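Color and the Small Shop: Notes for Session 3
Instructor: Jacinto Barrera
Pakness Adult Learning, Prevton

Welcome back, everybody, and thank you for the lively talk last time about paper and ink. I got home and kept thinking of things I should have said, so a few of them have crept into these notes. Please read them before we meet, or on the bus on the way over (I know how some of you do it, and I don't mind a bit!).

Our subject this time is how people see color next to other color. When you pick a paint chip at the store, you hold it up against the white of the card, and your eye makes up its mind right there. Then you take the paint home and put it on a wall beside an old oak door, and all of a sudden it's a different color. The paint is the same. Your eye judges each color by its neighbors, and it will go on doing so no matter how sternly you tell it to stop.

The old name for this is simultaneous contrast. A gray patch on a yellow ground looks a little violet, and the same gray on a violet ground looks a little yellow. Set it on black and it seems to lighten, and on white it darkens. Try it at home with scraps cut from one gray sheet, so you can be sure they match.

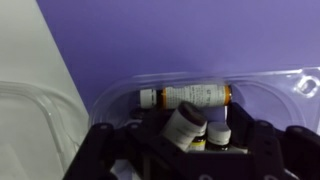
Pale colors feel this pull the most. A strong red stays red in nearly any company, but a soft lilac or a light sage gets pushed around by whatever sits beside it. When I was helping at the Schnyder fabric store in Vuvivport, many years ago now, we had a lilac cotton that sold beautifully from the front window and came back to us again and again. In the window it sat by a cream linen and looked fresh and clean. At home, next to a blue sofa, it went pinkish, and customers were sure we had cut from the wrong bolt. We finally moved it to a table with a few blues and greens laid alongside, and folks could see for themselves what they were getting.

Light matters every bit as much. Daylight from a north window is cool and fairly steady. An ordinary warm bulb adds yellow, which dulls blues and purples and flatters reds and browns. Two fabrics can match under one lamp and part ways under another, and the word for that is metamerism. You won't be tested on the word, but it's a fine thing to know when you're arguing with a tailor.

The size of the patch comes into it too. A color on a large wall usually looks stronger than it did on the chip, and so I tell people who love a color to try the next one lighter on the same card as well. Paint a good big square of each, let them dry, and look at them in the morning and again after supper.

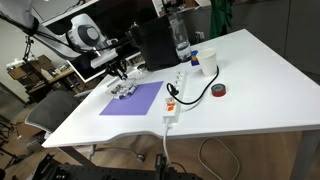
Should I choose the wall color first or the furniture first?
Start with whatever is hardest to change, and for most of us that's the furniture or the floor. Paint comes in thousands of shades and a sofa comes in a handful, so let the sofa go first and fit the wall to it.

For next time, please do the following.

Read the chapter on warm and cool grays, and skip the part on printing presses unless you enjoy that sort of thing.

Cut 3 squares from one sheet of gray paper and paste them on three different grounds. Bring them in, and write a line or two under each about what you see. Spelling doesn't count.

Pick one thing at home with a pale color, a pillowcase or a mug or what have you, and look at it in daylight and by lamp. Jot down the difference in your own words. "Sort of muddy" is a perfectly good description.

Scissors and glue sticks are in the cabinet by the sink, and there's usually coffee if you come a little early.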